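Household Robots: Frequently Asked Questions

Updated January 12, 2020

Dralivo sells and repairs appliances in Curnerville. These are the questions we get at the counter about machines that do chores, answered by Ainhoa Arroyo, who would like you to buy a dryer.

Can I buy a robot that does the laundry?
You can buy one that washes it. It's called a washing machine, and it has been very good for decades. Getting the clothes in, out, folded and back in a drawer is still your department.

Why is folding so hard? My eight-year-old can do it.
Your eight-year-old has eight years of training and still leaves a corner hanging out. A car door is the same shape every morning. A shirt has no shape at all until somebody gives it one, and it loses it again when you pick it up.
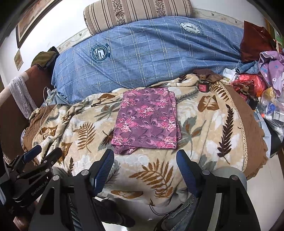

Folded, more or less. The corners have their own views.

Would that count as a pass?
In my house, yes. The layers don't quite line up and there's a bit of the underside poking out at the near edge, but it would go in a drawer. Floral prints are hard on a machine's eyesight, mind you, and floral on top of a leafy blanket is just mean.

What about the folding cabinets I saw online?
We had a Skorora on the floor for 24 days last April. You clipped each shirt on by hand, at which point you'd done most of the job. It folded 133 items and jammed on 58 of them. My cousin in Bragança asked if she could have it for the garage, as shelving.
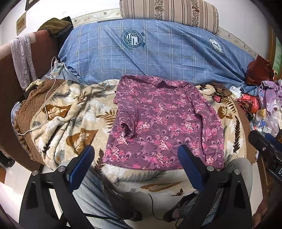

LAUNDRY & LINENS

Does it matter how the shirt starts out?
Enormously. Laid flat with the collar at the top and one sleeve brought across the front, the hard thinking is well underway. Most demonstrations begin about there. Mine begin at the bottom of a hamper – inside out, with a sock in one arm.

Could a robot just work on my bed?
Beds are soft, and so is everything people leave on them. A plush blanket wrinkles along with the shirt, and then there's the charger cord, the plastic bags and whatever else has washed up on the far side. You'd have to tidy up for the robot, which is a chore.

So when should I expect one?
I'd keep your own two hands in good working order for now. Vacuums we do have, aisle 8, and they are quite happy provided you don't own a rug with fringe.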